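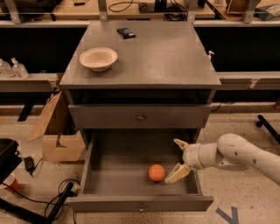
Two-drawer cabinet, item 216: inspection checklist with comments
Site: Eltow, room Jelden
Inspected by: Melahat Kurtuluş

Mark each line Pass, Fail or Watch. Write a comment for anything other than Pass.

1. Stability
1.1 All four corners bear on the floor. Pass.
1.2 No rocking with lower drawer fully out and upper drawer closed. Pass.
1.3 No rocking with lower drawer out and 10 kg in it. Watch.
Comment: slight lift at the back left. Wall strap to be fitted before the next check.
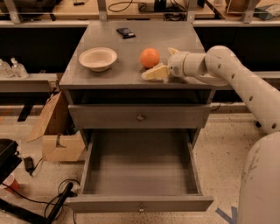 Only one drawer is to be fully open at any time. The sheet used to say "drawers checked open", which people read as both together. The correct state for items 1.2 to 2.3 is the upper drawer shut flush and the lower one drawn right out, empty, with its bottom and side walls in plain view. Small items on the top may stay there during these checks provided they stand clear of the front edge.

2. Drawers
2.1 Runs out and back without sticking. Pass, both.
2.2 Stop engages before the drawer leaves the runners. Pass, upper. Watch, lower.
Comment: lower stop is the older Jetel pattern and shows wear. Replacement ordered from Sequeira.
2.3 Drawer bottom flat, no sag or split. Pass.
2.4 Knobs tight, no turning by hand. Fail, upper.
Comment: tightened from inside, retested, Pass.

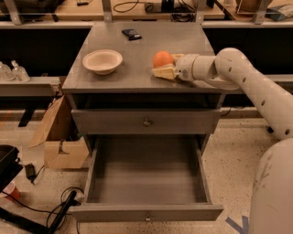

Page last changed: 2023-07-25

3. Top surface
3.1 Paint sound, no flaking. Pass.
3.2 Front edge free of splinters. Pass.
3.3 Food and dishes set back at least 40 mm from the front edge. Watch.
Comment: round items can roll. Put fruit in the bowl when it is not in use for anything else.

4. Surroundings
4.1 Clear floor in front of the cabinet, 600 mm beyond the open drawer. Pass.
4.2 Cables on neighbouring benches kept off the cabinet. Pass.

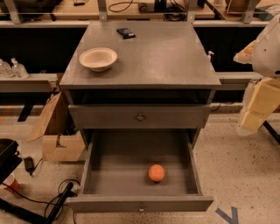 5. Closing up
5.1 Look inside the lower drawer and remove loose round objects, balls included.
5.2 Close the lower drawer by its knob, hand clear of the side walls.
5.3 Enter open Watch items in the room log under 216.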